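Grinier Cycling Club
Community Riding Project
Progress report to the Drernley Fund
December 1, 2019

Purpose of this report

This report covers the first period of the Community Riding Project, which is supported by a grant from the Drernley Fund. It sets out what the club has done since the project opened in May, how the grant has been spent, where work is behind schedule, and what is planned for the remainder of the grant term. It follows the headings in the Fund's reporting guidance, except that training and safety have been placed in one section.

The club would welcome comments on the level of detail. A separate statement of accounts has been sent to the grants office.

Summary of progress

The beginner rides, the loan bicycle scheme and the ride leader course are all running. The indoor winter program has started at the Danko Hall. The route signs, which were to have been in place before the fall, have not yet been installed. The reasons are given under Delays and Changes.

A total of 182 people have taken part in at least one project activity. The application did not set a target for individual participants, and the club proposes to agree on one with the Fund before the next report. Attendances across all activities stand at 440. The difference between the two figures reflects riders who came back, chiefly to the beginner rides.

Beginner rides

The beginner rides leave from the parking lot behind the Danko Hall and follow the canal path as far as the old lock before turning for home. A longer version continues to the Prulodine reservoir. Both routes were checked by ride leaders before use, and the longer route was changed in the summer when the county resurfaced part of the reservoir road. The replacement section is a little hillier. Leaders reported that some newer riders found it hard going, and the original route was restored once the road reopened.

Each ride has one leader at the front and another at the back. Where a second leader is not available, the ride is limited to the canal path and the group is kept small. This happened on several occasions in late summer, when leaders were away. The club canceled rides on account of high winds and standing water on the path, and notice was given by text message and on the club website on each occasion.

Riders complete a short form after their first ride. The comments have been generally favorable. The most common request is for a slower group, and this was introduced in the early fall. The second most common concerns the start time, on which opinions are divided. The club has kept the existing time for the present and will ask again in the spring.

Loan bicycles

The loan bicycles are kept in the locked store at the Danko Hall and are issued against a signed agreement. Helmets and lights are issued with them. All of the bicycles bought with the grant are in service, with the exception of 2 that are waiting for replacement rear wheels. The supplier has accepted that the wheels were faulty and is replacing them without charge.

Borrowers may keep a bicycle for up to four weeks. In practice many have asked for longer, and the club has allowed an extension where no other person was waiting. A number of borrowers have since bought bicycles of their own. The club does not hold reliable information on this point and will add a question to the return form.

Servicing is carried out in house. The tool chest listed in the application has been bought, together with a work stand and a truing stand. The stock of inner tubes was used up more quickly than expected, owing to hawthorn clippings on the canal path, and further tubes have been bought from the maintenance line of the budget.

Training and safety

The ride leader course was held in two parts, the first in the classroom and the second on the road. Those who completed both parts are now leading rides or assisting with them. A further course will be held before the spring season. First aid training was provided to all leaders on the same terms as in previous years.

There has been one reportable incident. A rider fell at low speed on wet leaves near the lock and attended a clinic as a precaution. The incident form was completed on the same day and the insurer was informed. Leaders now ask riders to dismount for the ramp at that point when the surface is wet – a rule that has been well accepted.

Indoor winter program

The indoor program replaces the beginner rides while daylight is short. It consists of stationary trainer sessions, basic maintenance evenings and a series of talks on route planning, clothing and riding in traffic. Sessions are held in the main room of the Danko Hall, and the side room is used for refreshments afterward. The Fund agreed in May that a modest sum could be moved from printing to hall rental for this purpose.

Attendance at the maintenance evenings has been better than at the trainer sessions. The trainers available to the club are of several types and do not fit every bicycle, which has caused some delay at the start of the evening. The club intends to set aside four bicycles permanently mounted for the winter and to ask participants to use these. 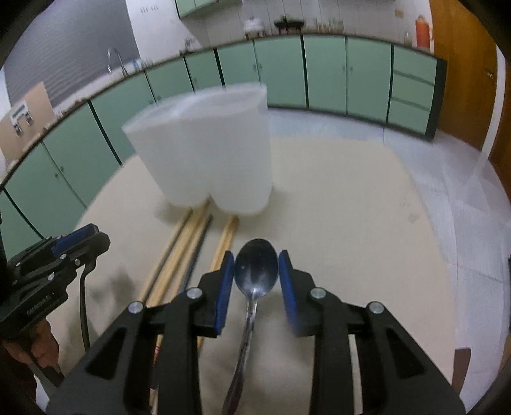
Delays and changes

The route signs are the main item outstanding. The club applied for permission to fix signs to existing posts along the canal path. The path authority replied that the posts are to be replaced and that no new fixings will be approved until that work is finished. The sign designs are complete and have been approved by the club, but no order has been placed. The club requests that the signage money be carried forward into the next reporting period.

The printed route map has also been held back, as it is meant to match the signs. A plain version without sign numbers is available for download from the club website and is handed out to new riders.

The proposed link with Prulodine High School has moved slowly. The school is willing for students to use the loan bicycles, but its own insurance arrangements must be settled first. A meeting has been arranged for the new term.

Use of the grant

Spending to date is within budget overall. The loan bicycles cost slightly less than quoted. The maintenance line is overspent for the reasons given above, and the excess has been met from the saving on bicycles. Hall rental is in line with the revised figure.

The unspent balance is a little over $2,000, nearly all of it set aside for signs and printing. No grant money has been used for racing activities, club clothing or social events, which continue to be paid for from membership dues.

Plans for the next period

The indoor program will continue until the evenings are light enough for outdoor rides to resume. The beginner rides will then return on both routes, with the slower group offered from the outset. The second ride leader course will take place before that date so that new leaders are available from the first ride.

Before the loan bicycles are issued again in quantity, each will be given a full service and its record card brought up to date. Chains and brake pads will be replaced where worn. The club also plans to mark each frame with a number, as the present paper tags do not last in wet weather.

The club asks the Drernley Fund to confirm the following in writing:

1. That the money for signs and printing may be carried forward.
2. That the saving on loan bicycles may be applied to maintenance, as described above.
3. The date on which the next report is due.

Copies of the ride leader checklist, the loan agreement and the incident form are available from the club office on request.

Submitted on behalf of Grinier Cycling Club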